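Workshop notebook, packing cell, Celtwood site
5th June

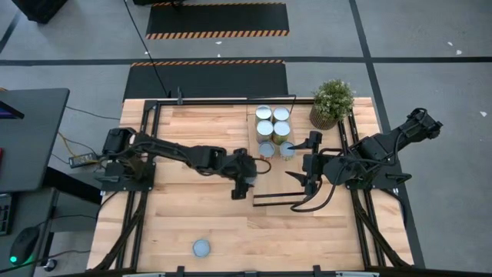 What changes for the packers when the arms take over the can trays?
Their hands are free from the placing, but their eyes are needed more. One person now looks after the cell, refills the trays, takes out the cans the arms refuse and decides when to stop. The work is lighter for the shoulders and heavier for the attention, and we did not plan enough for the second part.

I write this mostly for Lowri Kemeys, who takes over the notebook when I am at Khattak, and for anyone who comes to the cell without having seen the first trials.

Today we did 104 placements, in blocks of 12 with a pause between blocks, and the last block not complete. I wanted to go on to 500 but the packers needed the bench for the afternoon order and I think they were right to ask. An order that goes out late is remembered much longer than a good test.

Observations from the morning:

The short cans are still more difficult than the tall ones. When the fingers close on a short can they come very near to the board, and I don't like the sound. I have raised the closing height a little in the settings for short cans only. The old value is written on the inside of the cover of this notebook, in pencil. Please do not rub it out.

Left arm waits too long for the right arm. Mosen wrote the waiting rule for two arms which share a small space, and it is a safe rule, but the packers find it irritating to watch. One of them told me it is like two polite people at a door. I asked if it disturbs her work and she said yes, she looks up each time the arm stops, to see if something is wrong. So the waiting costs time for the arm and also time for her. I had only measured the first.

Idea: a small sound or lamp when a stop is not planned, and no signal when the stop is only waiting. Then she can keep her eyes on her own tray. Ask Sarkesen if the controller has a free output for it. If not, we can take the signal from the computer.

About the rota. Before February there were two persons on this bench for each shift and they changed places when they wanted. Now there is one person at the cell and the other is moved to labels. The packers told me that they miss the talking. It sounds like a small thing, I also thought so at first, but they used the talking to pass on information: which carton batch is weak, which lids are dented this week, who is leaving early. This information does not reach the cell any more. Twice this week dented lids came on the tray and the person at the cell did not know that the label bench had already seen them.

We have put a paper sheet between the two benches where each side writes what they notice. I will see after some days if it is used. I am not sure. People who stand all day do not love to write.

Training. Three packers can now start and stop the cell alone, and two can also teach a new tray position. The teaching goes quicker than I expected. They know where a can should stand much better than I do, and when they move the arm by hand they find a better approach in a few tries. I would like this to be counted as skilled work in the pay grade. I have said it to the shift manager and I write it here so that it is written somewhere.

The question about jobs came again at the tea break. I answered what I know: no one leaves because of this cell, and the agreement covers the first 2000 trays. What comes after that is not decided and I said this too. It was quiet for a moment. I prefer this to promising something.

To do:
Check the finger pads for wear before the next short cans.
Shorten the waiting rule, first at slow speed, with a packer present who can say how it feels.
Sarkesen: free output, yes or no.
Read the paper sheet at the end of each shift and copy the useful lines here.
Lowri: please ask the evening people the same questions I asked the morning people. I have only heard half of the bench.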